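Handgreifer-Set für die Datenaufnahme, paarweise (links und rechts)
Artikel 3191, Anbieter: Betancur, Lager Mallport

Das Set enthält 2 Handgreifer für die beidhändige Arbeit mit Textilien. Es ist gedacht für Teams, die einen Messplatz neu planen und zuerst die Kosten pro Platz wissen möchten.

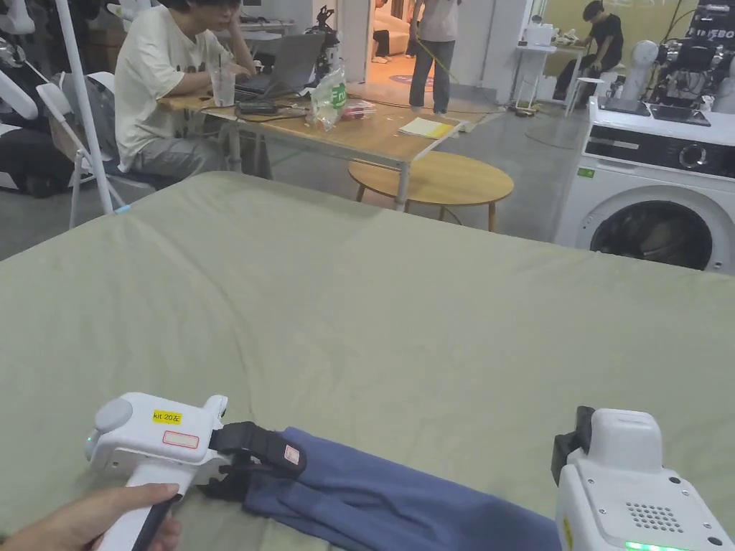

Beide Aufnahmen: dunkelblaues Kleidungsstück auf grüner Unterlage.

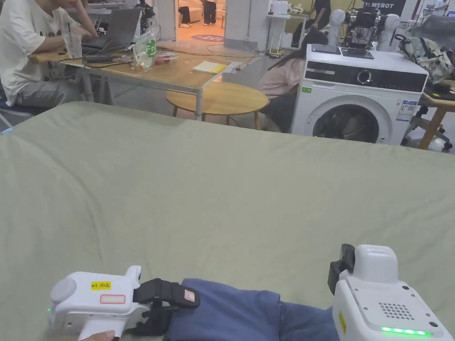 Nusrat Debnath schreibt uns dazu, man solle im Budget nicht nur die Greifer rechnen. In Kurkby habe man im November ein Set bestellt und die Ersatzbacken vergessen, danach stand der Platz 15 Tage still. Sie empfiehlt, pro Set ein zweites Paar Backen gleich mitzubestellen.

Preis pro Set: 1291 Euro, ohne Versand. Ersatzbacken und Ladegerät werden getrennt angeboten. Bei Bestellung bitte angeben, welche Seite als Einzelteil gewünscht ist, die Backen sind nicht tauschbar zwischen links und rechts. Bestellungen bis 21. Dezember werden noch zum alten Preis berechnet.

Kontakt: Betancur Vertrieb, Kiremville | © Betancur | Nach oben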